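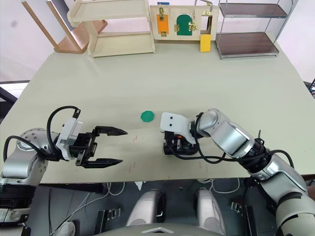

About Drivier Tailoring School

Drivier teaches cutting, sewing and alterations to adults. We run evening and daytime courses in a two-story building behind the old bus depot, and we have a small repair counter on the ground floor where anyone can drop off clothes.

The school was started by Marlene Hagedorn, who had spent most of her working life as a pattern cutter for a workwear maker. When the factory closed she bought five of its sewing machines and rented a room above a bakery. The first class had four students. Two of them went on to teach here.

We moved to the present building when the bakery needed its upstairs back. The move gave us a proper cutting room, a pressing room with its own electrical supply, and storage for cloth that is dry all year. The second floor is reached by stairs or by the freight elevator at the rear door. Please ask at the counter for the elevator key.

What we teach

The beginner course lasts 40 hours. Students make a tote bag, a simple skirt or pair of shorts, and a shirt with a collar. Most people find the collar hard and many make it twice. Cloth for the first two pieces is included in the fee. For the shirt, students bring their own, and we keep a list of shops that sell cotton of the right weight.

The alterations course is for people who can already sew a straight seam and put in a zipper. It covers hems, waistbands, linings, darts, sleeve length and the replacement of worn pockets. Students work on real clothes, either their own or pieces left at the repair counter by owners who have agreed to it.

Pattern drafting is taught once a year, starting in April. Students draft on paper by hand. We have been asked several times to offer drafting on a computer and we may do so later, but the current course is paper only.

There is also an open workroom on Friday from 2 p.m. to 8 p.m. Anyone who has finished a course with us can come in and use the machines and irons. A teacher is in the building but does not give lessons during those hours.

Class size and fees

The beginner and alterations classes take up to ten students. Drafting takes eight. Fees are paid in two parts, half on enrollment and half at the midpoint of the course. The open workroom costs $5 a visit, paid at the counter.

If you have to drop out before the third class, we return what you have paid except for the cost of any cloth already cut. After that we can hold your place in the next course of the same kind.

Teachers

Marlene Hagedorn still teaches pattern drafting and looks after the school's collection of patterns, which fills 95 flat folders. Students may trace from any of them.

Edin Delić runs the alterations course. He trained as a men's tailor and worked in theater wardrobe for several seasons before coming to the school. He also takes the measurements for made-to-order trousers, which the counter accepts in small numbers outside the busy months.

I-hsuan Fu teaches beginners on weekday evenings. She took the same course here as a student and came back after a few years of sewing bags and outdoor gear for a living.

Damir Jurić services the machines and teaches the short machine care class. It covers cleaning, oiling, needle changes and thread tension. Bring your own machine if you can carry it.

Ottavio Fontana manages the office and the repair counter. Questions about fees, dates and waiting lists should go to him.

The repair counter

The counter has been open since the second year after the move. Last year it took in 973 pieces, most of them trousers and winter coats. Prices are posted on the wall and depend on the kind of work. We do not repair leather or fur, and we do not clean clothes, so please wash anything that can be washed before you bring it in.

Simple hems are usually ready within a week. Linings take longer. We keep finished work for three months and will call you twice before we give it away.

Visiting

You are welcome to look around before you enroll. Daytime is better, as the rooms are full in the evening. Ring the bell marked Drivier, the lower of the two, and someone will come down. Bicycles can be left in the yard, but the gate is locked at 9 p.m.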